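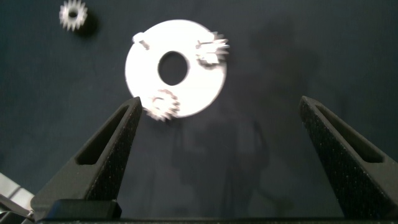 Larasati Oei

3.2 Collecting demonstrations

The assembly task uses a round plate with a central hole, three pins and three spur gears. The arm must pick up each gear from the mat and seat it on a pin. We chose it because the final few millimetres are hard to script but easy for a person to show.

All demonstrations were given by remote control. The operator moved a small leader arm and the working arm copied it, with the wrist and head views shown side by side on a monitor. Operators were told to pause above the pin before lowering the gear - a habit that made the later splitting of episodes much simpler.

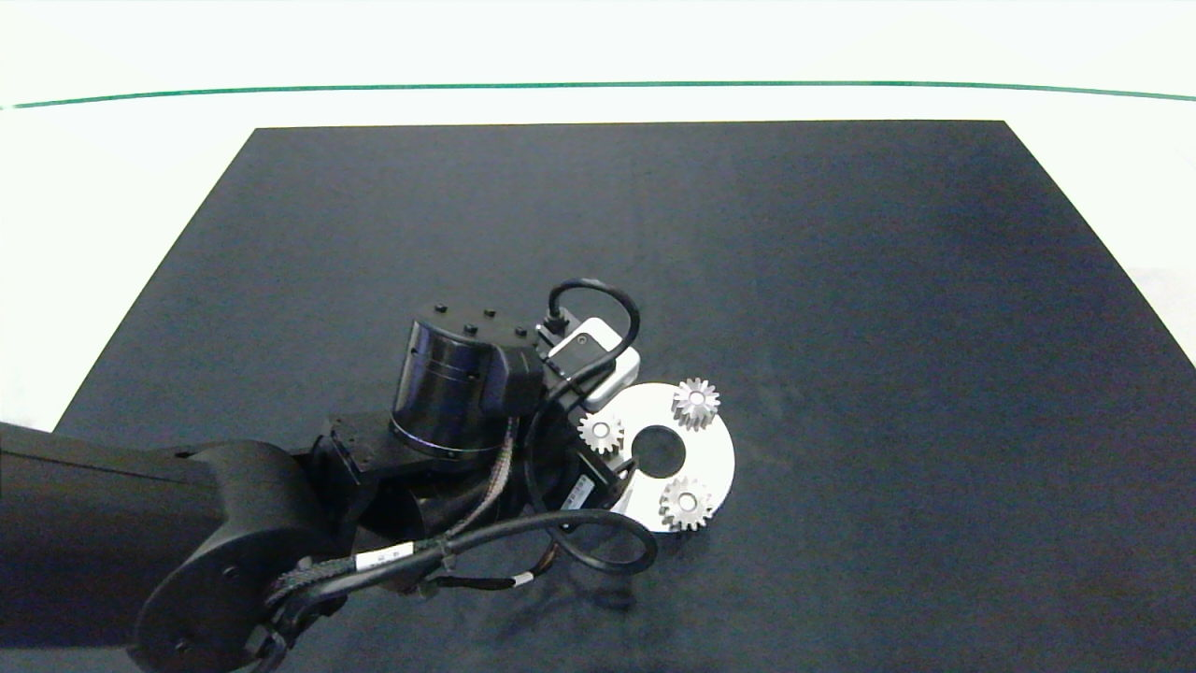

We recorded 349 episodes with 5 operators. Those in which a gear was dropped off the mat were discarded, but failed first attempts at a pin were kept if the operator went on to correct them.

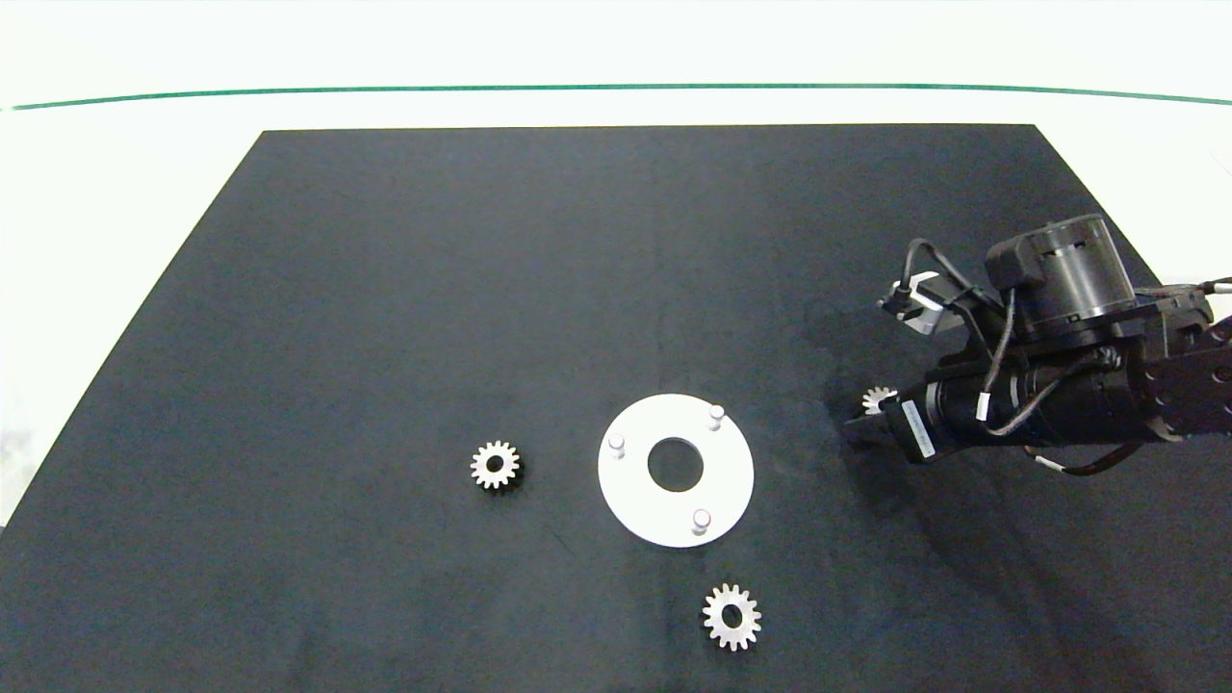 Figure 4. Head view of the work area, with one gear in the gripper and two on the mat beside the plate.

Guiding the arm by hand was also tried, for 85 further episodes. The operator's hands often hid the pins from the head camera, and Ong's earlier tests on the Bavia set showed the same problem. These episodes are used only in Section 5.
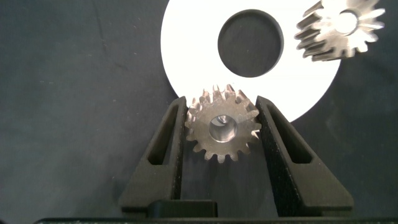 Figure 5. Wrist view of a gear held between the fingertips, near the rim of the plate.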